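Gellelden Robotics Club
Minutes of the regular meeting, 12th September
Held in the downstairs room at Ukilbridge, with thanks to the school for leaving the heat on for us

The meeting got going a little after six, once the chairs had been carried down from the hall and everyone had found something to drink. There were 24 people signed in, a fine turnout for the first evening of the new school year, and it was lovely to see so many of the younger members back and so much taller. A warm welcome was given to the families who were with us for the first time. They were told what we tell everybody, that you can come and just watch for as long as you like, and that no question is too small.

Minutes of the last meeting

These were read out and agreed to, with one correction. The line about the spare batteries should have said that they were to be kept in the metal cabinet in the hallway, and not under the sink.

Money

The club account stands at $2,732. That is healthier than we expected, mostly thanks to the bake sale in April and the very generous people who bought a second tray of lemon bars. Coming out of it this fall will be the entry fee for the Kelemen Cup, a new set of wheels for the line-following team, and the usual photocopying. It was agreed to hold off on buying a second laptop until after the Cup, when we will have a better idea of what is left. One parent offered to ask at work about a used one, and was thanked very much for it.

Line-following team

The team gave a short and cheerful report. The car now gets around the practice track at a sensible speed but still has trouble on the tight left-hand bend by the door, and there was a long and friendly discussion about whether this is the fault of the sensor or of the tape. New tape will be tried first, being the cheaper of the two. The team would also like people to please stop walking across the track in outdoor shoes!

Shape-sorting project (Zulberg)

Most of the evening went to this, as promised. For newer members, Zulberg is the name the group chose for its entry in the sorting challenge, in which the arm has to pick up foam blocks and put each one into its matching hole in the board, with no help from anyone once the run has started. The group has met on and off all summer and had a good deal to share.

The first part of the report was on starting positions. Over the summer the blocks were nearly always set out in a tidy row, and the group feels that this made life too easy. From now on they will be placed any which way, some on the board and some on the floor behind it, so that the arm has to cope with one block standing partly behind another.

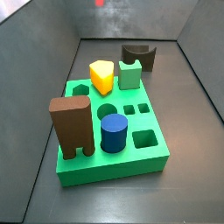
Zulberg practice layout, with the blue cylinder in front of the round hole and the dark brown block on the floor behind the board.

There was a good talk about color. The two brown blocks are the ones most often mixed up by the program, and several members wondered if it would be simpler to put a bright sticker on one of them. The rules of the Cup do not allow any marks on the blocks, so that was set aside, a bit sadly. The group will work on telling them apart by shape instead, using the notch at the bottom of the taller one and the curved top of the other.

The pale green block was brought up as well, as the program sometimes loses it against the board. A member of the group showed on the big screen how changing two settings helped with this, and kindly stayed on afterward to go through it again for those of us who were slow to follow. Your note-taker was one of them.

The group's goal is 20 practice runs before the next meeting, with the results written in the blue notebook whether they are good or bad. It was asked that whoever does the writing also put down which lamp was on.

Kelemen Cup

Forms need to be in by the end of the month. Two cars with room for equipment have been offered and one more would be a great help. Lunch is not provided, so please pack something, and something extra if you have a teenager.

Other business

A reminder was given about returning borrowed tools, and in particular the small screwdriver set with the yellow case, which has been missing since before the summer. It was also asked if the club could start a beginners' hour ahead of the regular meeting. There was plenty of support for this, and it will be on the agenda next time so that we can talk about who might run it.

The meeting closed at ten minutes past eight. The chairs went back up to the hall with many willing hands, and the leftover cookies went home with the line-following team.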